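Search notes Search
Last updated: October 2023

SPEAKER NOTES -- First month with an adult rescue dog
Evening talk, Vetimholm hall. Keep it to the hour incl. questions.

Open cold, no thank-yous. Ask for hands: who has a dog already, who's getting one in the next few weeks, who's just thinking. Adjust from there. If it's mostly the thinkers, spend longer on money and skip the crate part.

Say up front: tonight is grown dogs. Puppies are a different talk. (Handout from the July one is on the side table if they want it.)

START -- the ride home
Two people in the car if you can. One drives, one does dog. Collar on and checked BEFORE the shelter door opens. Two fingers under it. Shelter collars are often loose, dog backs up once and he's out. Use a slip lead as well as the regular leash. Yes both.
No stop at the pet store. No stop at grandma's. Straight home.
Tell the Kolev story here -- drove home by way of a barbecue, dog under a truck for the whole afternoon. Always gets a laugh, let it, then go on.

First thing at home: the yard or wherever the toilet spot is. On leash. Even if the yard is fenced. Wait. Wait longer than you want to. Then inside, still on leash, one room at a time.

THE FIRST NIGHT
He may not eat. Fine. Water down, food down for 20 minutes, pick it up, try again in the morning. A healthy adult dog skipping dinner isn't an emergency. Not drinking at all, or throwing up over and over -- call the vet.
Where does he sleep? Whatever they pick, near people for the first week. Laundry room with the door shut = howling. Seen it a hundred times.
Don't bathe him. Someone will ask about the smell. It can wait.

FOOD
Same food the shelter used, at least a week, then mix over. Ask for the brand in writing when you sign, everbody forgets. Shelter at Wustora sends a bag home, not all of them do.
Measure it. A cup means a measuring cup, not the mug by the sink.

MONEY (slow down here, they write this down)
First vet visit at our clinic, with shots and the heartworm test, came to $263 for my last one. Have $2,000 put by or a way to get at it. Teeth are what gets people with older dogs. Look in the mouth before adopting, ask what the shelter vet saw.
Insurance -- I'm not selling any. Read what it says on pre-existing. A rescue dog's file can be thin, so get copies of everthing the shelter has, even the one-line stuff.
Microchip: change it to YOUR name and phone. Do it the same day. Comgate tag people will be at the door after with the scanner, they'll check any dog's chip free, no need to bring the dog tonight obviously.

VISITORS
None for 2 weeks. People hate this one. Say it twice.
Then one calm adult, sitting down, not looking at the dog. No reaching over the head. Treat tossed past the dog, not handed over. Kids after that, and only if he's choosing to come near.

RESIDENT DOG
Meet outside on neutral ground. Walk parallel, wide gap, close it up slowly. Pick up all toys and chews at home first. Feed in seperate rooms. Even if they seem like best friends on day one. Especialy at the start when you don't know either one around food.
Cats: baby gate, leash, short sessions, cat gets somewhere high. If the dog locks on and won't turn for a treat, end it and ring the shelter for advice.

(water break)

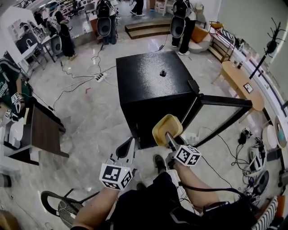

ALONE TIME
Start on day two. Most folks take a week off work, spend every minute with him, then vanish for nine hours on Monday-type morning. Dog falls apart. Instead: step out, shut the door, come back. Seconds at first. Keys, coat, all the usual noises, then don't go anywhere. Build up.
Film him on a phone while you're gone. Sleeping, good. Pacing, drooling, digging at the door -- go back a step. Bad enough that he's hurting himself, see the vet, don't wait a month.

Crate: only if he likes it. Door open, meals inside, nobody shoves him in. Some shelter dogs panic in one. A gated kitchen does the same job.

THE DIP
Week three or so. Dog gets comfortable, starts barking at the mailman, steals a shoe. People ring and say he's changed. He's just settling in and you're meeting him. Don't skip this even if running late!! Most returns we hear of are right in here.
What helps -- same walk, same meal times, write down what sets him off. Beginner class once he can eat a treat outdoors.

QUESTIONS I ALWAYS GET
Change his name? Sure. Say new name, treat, repeat.
Off leash when? Not this month. Long line in a field.
Growling? Don't punish it. Back off, note what was going on, get a trainer.
Accidents indoors? Treat like a puppy. Out often, clean up with enzyme stuff, no scolding.

Sign-up sheet for the walking group is by the coats. Chairs have to be stacked before we lock up.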